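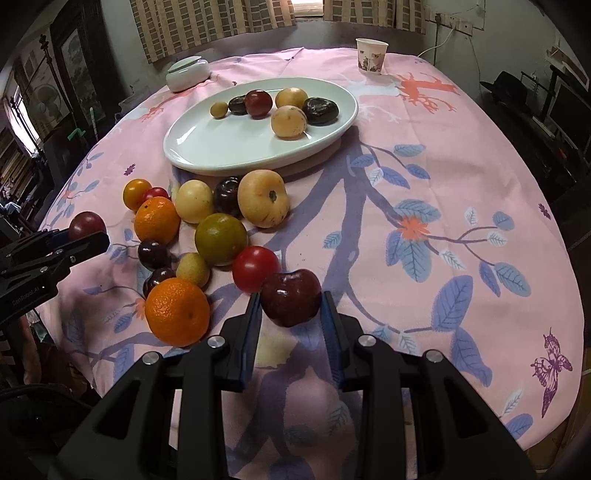

Stage Movement 1: notes for session 3
Skurnton School of Theatre and Dance
Revised 16/03/2019

Weight and travelling steps

Last session covered standing, sitting and turning. Now we move across the floor. Wear soft shoes or bare feet, no socks.

Transfer of weight
A step is finished when all the weight is over the new foot. Most wobbles come from starting the next step too early. Practise at half speed — eight counts to a step, then four, then two.

The diagonal
Travel from the upstage left corner to downstage right. Leave 7 counts between pairs. Look at the far corner, keep the shoulders level and let the arms swing. If you lose the count, keep walking and pick it up on the next phrase.

Levels
High: on the balls of the feet.
Middle: ordinary walking, knees soft.
Low: knees well bent, heels down if your ankles allow it.
Change level on the first beat of the bar.

Group exercise
Groups of three. Make a phrase of 14 counts using every level and one stillness. We will watch these in the Hivik studio.

Before session 4
Read the Lindqvist handout on breath, pages 3 to 7. Write half a page in your journal about where you hold your weight when you are tired. Assessment dates have not changed since the January outline.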